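# The Guarantee in the Glossy Folder

*Flight schools have learned to sell certainty. Read the second page before you sign.*

The folder they hand you at Mapplebeck is nicer than the one I got with my mortgage. It has a pocket for the financing forms, a pocket for the housing flyer, and a photograph of a sunset seen over a low wing. On the inside flap, in type you could read from the parking lot, is the promise: an instrument rating in a fixed number of days, or you keep flying at no charge until you pass.

I have been hearing some version of this since I learned to fly, and I have yet to meet a version that survived contact with the contract.

Mapplebeck's runs to a paragraph on page 2. The free flying covers the instructor's time. It doesn't cover the airplane, the fuel surcharge, the examiner's fee for the second attempt, or the room you are renting across the road. It lapses if you miss a scheduled session for any cause, weather included, and weather is counted as a missed session if the simulator was open. It lapses if you arrive without a passing score on the knowledge test. It lapses if the chief instructor decides that you are "not progressing," a phrase the contract uses four times and never defines.

I asked at the front desk how often the school had paid out on it. The answer was that they would have to get back to me. That was in June.

To be fair to Mapplebeck, everybody in the accelerated business does some of this, and the instruction I watched there was decent. The briefing I sat in on was patient and clear, and the student left it knowing how to fly a hold he had plainly been dreading. My quarrel is with the front of the folder. Accelerated courses work for a certain kind of pilot: current, rested, with the written test done and nothing pulling at him from home. Those people would probably pass anyplace. A school that takes only them, and drops the others from the count as "not progressing," can print nearly any pass rate it likes.

Ask what the rate is a rate of. Students who enrolled? Students who were signed off for the test? First attempts, or eventual passes? At Hemport, a smaller outfit two counties over that trains out of a pair of elderly hangars, the banner on the fence says 861 pilots trained. I asked what "trained" meant and got a long, good-humored reply that came down to anyone who had ever paid for a lesson. Introductory flights are in there. So are flight reviews, which means that a local owner who comes back every couple of years has been trained several times over.
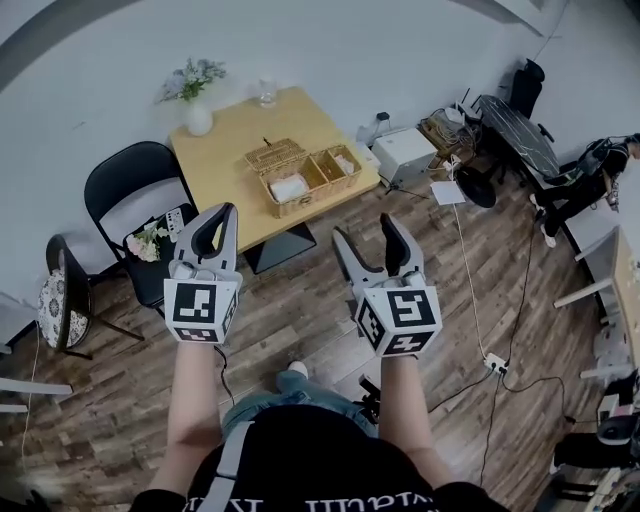 *June issue · p. 40*

Then there is the matter of hours. The folder prices most courses at or near the legal minimum, and the minimum is a floor that few students get to stand on. The private certificate is the plainest case. The regulation asks for 40 hours under the ordinary rules, so 40 is what gets multiplied by the hourly rate to make the big number on the brochure. Go into any hangar and ask the people wiping bugs off the leading edges what they had in their logbooks on test day. I did it for a whole afternoon and didn't hear the number 40 once. I heard plenty of numbers starting with a six, and one starting with a nine from a man who had changed schools twice and seemed cheerful about it.

A school knows its own average. It has every training record in a filing cabinet or on a server. If the quote is built on the minimum, that was a choice.

The simulator is the newer wrinkle. Hemport bought a Cultisine trainer last year, and it's a fine piece of equipment for learning procedures. You can fly the same approach over and over until the button pushing stops eating your brain. What it won't do is scare you a little, or make you sick, or put a stranger on the radio talking too fast. The sales pitch leans on how much cheaper it is per hour, and then the package includes more of those hours than you can credit toward the rating. You may still want them. You should know that you're buying practice, and that the line in the logbook won't get any shorter.

Scheduling software gets oversold too. Both schools run on Cokent, and both told me it meant no more lost lessons. What I saw was a very tidy screen on which three students had been assigned the same airplane, one of them for a flight that overlapped its oil change. The dispatcher sorted it out with a pencil. Airplanes break, instructors get hired away by the regionals, and the ceiling sits at 300 feet all week. An app can tell you about it faster.

The instructors are where I'd spend my questions. Many are building time toward another job, and there is nothing shameful in that; it's how the system has worked for decades. But a student who gets handed to a third instructor halfway through will repeat lessons and pay for them. Hemport told me that it tries to keep pairs together. Mapplebeck told me that its syllabus is standardized, so it doesn't matter. I have flown with enough instructors to doubt the second answer.

So, before you put down a deposit:

- Ask for the average hours at test time for everyone who finished in the last year, in writing.
- Ask how many started and didn't finish.
- Ask for the refund terms on prepaid hours. If the money goes in all at once and comes out only as flying, keep your checkbook closed. Schools do fold, and block-time customers wait in line with the fuel supplier.
- Ask who pays for the airplane on a retest.
- Ask to see the squawk sheets for the airplane you will fly.

I put these to both schools. Hemport answered most of them on the spot, some of the answers unflattering, with a training binder open on the counter. Mapplebeck sent me a second copy of the folder.

If I were starting over I would pay as I went — a few lessons at a time, same instructor, same airplane — and I'd put the written test behind me before the engine ever turned. It's slower. There's no sunset on it. The last student I spoke to at Hemport was doing it that way, 6 months in, with her cross-country coming up and a headset she had bought used off the bulletin board. She hadn't been promised a date, and she hadn't asked for one.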